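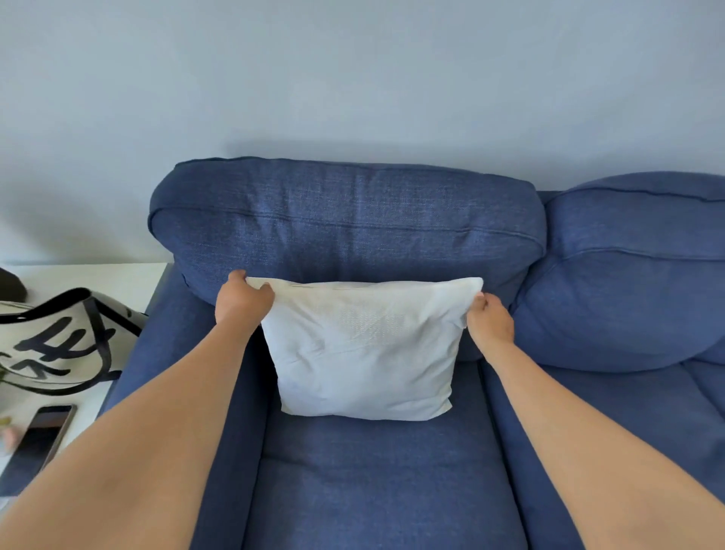

Caltport furniture outlet day, quick write up before I forget it all

Sunday, July 26, 2020

Back from Caltport. Sore feet, no couch. Typing this fast before dinner so excuse the mess.

The Prins warehouse does its open day twice a year, January and now, and I'd missed the last one with a crook back. Left home just after seven. 188 km each way, mostly highway, fog until the river then bright and freezing. Servo coffee terrible. Sausage roll fine.

Parking is on the gravel out the back, not the front lot - front lot is staff and trailers only and they will send you round again. Got there before the doors and there was already a line along the fence, everyone spaced out on chalk marks. Sanitiser at the door, name and number on a clipboard, in you go. They were letting people in by batches so if you come with kids bring something for them to do. I did not have kids. I had a podcast and a cold bum.

First part is the walk through the workshop. You follow yellow tape on the floor, no wandering. Cutting tables first, great long things, rolls of fabric racked up to the ceiling behind. Then frames. They still glue and dowel the corners on the better range and staple the cheap one, and the woman doing the talk was pretty open about which was which, good on her. Then springs. Then foam, which smells, and which I could have skipped. The webbing bench was the best bit. A bloke stretching jute webbing over a seat frame with a little spiked paddle, tack tack tack, didn't look up once. Could have watched him for an hour but the next batch was coming up behind us.

Things I wrote on my hand:
- ask for foam density, not "firm" or "soft"
- lift one front leg of the couch, the other should come up nearly straight away
- unzip a cushion, look at the stitching inside
- loose covers shrink, buy the wash kit or don't wash hot

Then the shop floor. This is where it gets silly. Everybody wants the same three couches and stands around them pretending not to. Ends of line are at the back left past the dining chairs. The Noltum is the one I'd come for, two and a half seater, low arms. Sat on it. Sat on it again. Seat is too deep for me, my feet stick out like a little kid's unless I jam a pillow behind me. Very nice if you are tall. I'm not tall.

The Zosotis was the surprise. Ugly name, good couch. Higher back, proper lumbar, narrower arms so you get more seat for the same wall. Comes in a wool blend or a sort of heavy cotton, I'd go the wool. Only floor stock was in mustard and I can't live with mustard. Other colours are made to order, 4 months wait at the moment becuase the fabric is held up somewhere. Deposit is 200 bucks, refundable until they cut. I went home to think. Already regretting that a bit.

Did not leave empty handed though. Footstool, scratched leg, $89. Scratch is on the side that goes against the wall. Fitted in the hatchback with the seat down and a doona round it.

Lunch: they'd put a van in the yard this year, egg and bacon rolls or a lamb thing. Lamb thing was gone by the time I got there. Roll was good, too much barbecue sauce, ate it standing up next to a pallet of bed slats. There's a bakery in town as well but it shuts early on Sundays and the pub was bookings only.

Toilets are portaloos. Enough said.

Delivery, for anyone in the hills like me - they only come up our way on the fortnightly run and they won't do stairs. Ask for it in writing. The couple ahead of me at the counter had a long chat about a stairwell and it did not sound like it was going their way. Measure your door. Measure the hallway turn too, that's what got me last time I bought a couch and I ended up with it going in through a window.

Would I go again? Yes, but only with a shorter list and a bigger car. Skip the foam talk, get to the shop floor while the other batches are still in the workshop. Wear a jumper, that shed is colder inside than out. Cash is no good there now, card only, which I hadn't relised and had to dig my card out of the glovebox.

Next one should be January if it goes ahead. They take emails at the door for the list. Will ring Tuesday about the Zosotis and whether the wool comes in a green.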